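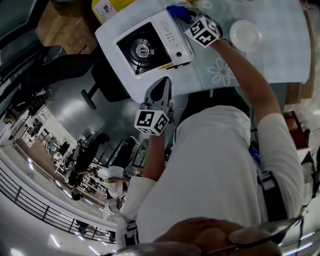
Kaj Norðdahl asked whether the Tasau 2418 can be left on a tablecloth for a long simmer, or whether it needs a hard board underneath. A thin cloth is acceptable if it lies flat and does not touch the burner or block the air openings. For simmering longer than an hour, Jedasness recommends the flat steel tray sold as a separate item.

Tasau 2418 portable gas stove

Single-burner tabletop stove for indoor and outdoor cooking with butane cartridges. Supplied by Jedasness from the Bredbridge warehouse.

Burner: single, round, metal
Controls: rotary knob on the right-hand control strip
Fuel: butane cartridge, not included
Maximum pan weight including contents: 6 kg
Ignition: piezo, rated for 1000 starts
Cartridge connection: lever lock with pressure shutoff
Warranty: three years, burner and valve
Order code: 2418

The pan support lifts out for cleaning. Let it cool fully, wipe with a damp cloth and dry before refitting. Do not immerse the body. The seal at the cartridge connection should be checked whenever a cartridge is changed; replacement seals are listed under Tsang spare parts and fit all units shipped since July. 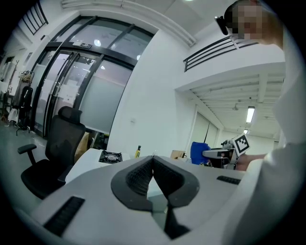 Clearance is measured from the outer edge of the body. Keep 1000 mm free above the burner and the same distance at the sides from anything that burns. Room size matters less than what stands next to the table. A high-backed mesh chair and cardboard boxes, as found near the white table here, should be moved outside that distance before the stove is lit. Small bottles and glasses go to a separate surface. Open a door or window during use.

Spare cartridges are stored upright in a cool place, away from the stove.

Page updated 18th November.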